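Squeeze bottle

A squeeze bottle is a soft-walled bottle with a pointed nozzle on top, used for sauces, oil, icing, glue and anything else that's runny enough to come out of a small hole and thick enough to make a mess if you pour it. I've been writing up kitchen bits for the Clultby household pages for a while now and this one gets more letters than all the pans put together, so I've given it a proper long entry. I have opinions about squeeze bottles, you'll have to put up with them!

Parts

There are really only two parts, the body and the top. The body is nearly always plastic and has to spring back when you let go of it. If it stays dented it's either too thin or too old, and you'll spend your life flapping it about trying to get air back in. The top screws on, and the nozzle is usually moulded in one piece with it. Some have a stepped cap, wide where it meets the bottle and then narrower before the nozzle starts, and I like those best because there's something to grip with greasy fingers.

Nozzles come long or short. A long thin one gives you a nice neat line of sauce and blocks up constantly. A short stubby one never blocks but you get blobs. Plenty of bottles are sold with the nozzle sealed at the tip, and you snip it yourself to the size you want. Snip less than you think. I ruined two in one afternoon doing chilli sauce, and there's no going back once you've made the hole too big (they ended up in the shed with wood glue in them).

Sizes

The ones I use most are the Brimetti 550 ml for oil and pancake batter, and the smaller 358 ml for ketchup and brown sauce. Yes, 358 is a funny number. I wrote to ask and got a leaflet about lids. Onder do a very slim one that fits in a fridge door, but it falls over if you look at it. Kruger bottles are stiffer and a bit hard on the hands if you've got a lot of icing to get through, though they do last.

Colours

The old café habit is red for ketchup, yellow for mustard and brown for brown sauce, and most people read the colours that way without thinking. A see-through bottle is more use at home as you can see when you're running low. Reddish-brown is the awkward one. It might be barbecue sauce, it might be brown sauce, it might be something somebody mixed up themselves in July and never labelled. Put a bit of tape on it and write what's inside.

Filling

Use a funnel, or failing that a jug with a good lip. Warm sauces want to cool down first, as a hot bottle goes floppy and the top can pop off when you squeeze it, and I've still got a mark on the kitchen ceiling from that. Leave a bit of space at the top. If you're decanting from a big jar and the last of it won't budge, stand the jar in warm water for 6 minutes and have another go.

Lumps are the enemy. Anything with seeds or chopped herbs in it needs to go through a sieve, or else you need the short stubby nozzle I mentioned. My neighbour Severyn Hnatiuk puts home-made horseradish in his and swears by it, but he also keeps a knitting needle next to the cooker for clearing it out.

Storing

Upright in the fridge door is best, or upside down in a jug if the bottle has a proper cap over the nozzle. Flat in a drawer is asking for trouble with an open nozzle - it will dribble, slowly, onto whatever's underneath. A deep plain tub or bin is handy for carrying bottles and long-handled tools out to the barbecue or over to the sink in one go, and it doesn't matter much how they lie in it for that short trip. I wouldn't leave them like that overnight, mind.
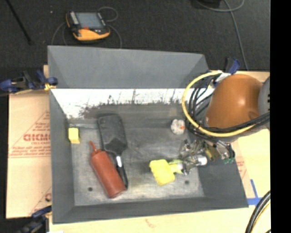 Cleaning

Take the top off every single time. Rinsing with the top on only cleans the part you can see, and the ring of old sauce under the thread stays there and goes dark and smelly. Hot soapy water, a good shake, empty it, and then a bottle brush for the shoulders. The nozzle needs a thin brush or a pipe cleaner pushed right through from the wide end. For oil you'll want to do the whole lot twice.

Some go in the dishwasher and some come out looking like a prawn, so check underneath first. Let the body dry upside down with the top off, and don't screw it together until it's dry inside. A bottle that still smells of garlic can be left overnight with bicarbonate of soda and water in it, which works on everything I've tried apart from curry sauce.

Other uses

Icing biscuits is the obvious one, and it's so much less faff than a piping bag if you've got children helping. I also use mine for watering seedlings, drizzling egg wash along the edge of a pie, and topping up the iron. Paint works too, if it's the watery sort. Once a bottle has had glue or paint in it, it never comes back to the kitchen - mark it and keep it somewhere else altogether.

See also: basting brush, funnel, sauce boat, spatula

Entry last changed December 15, 2018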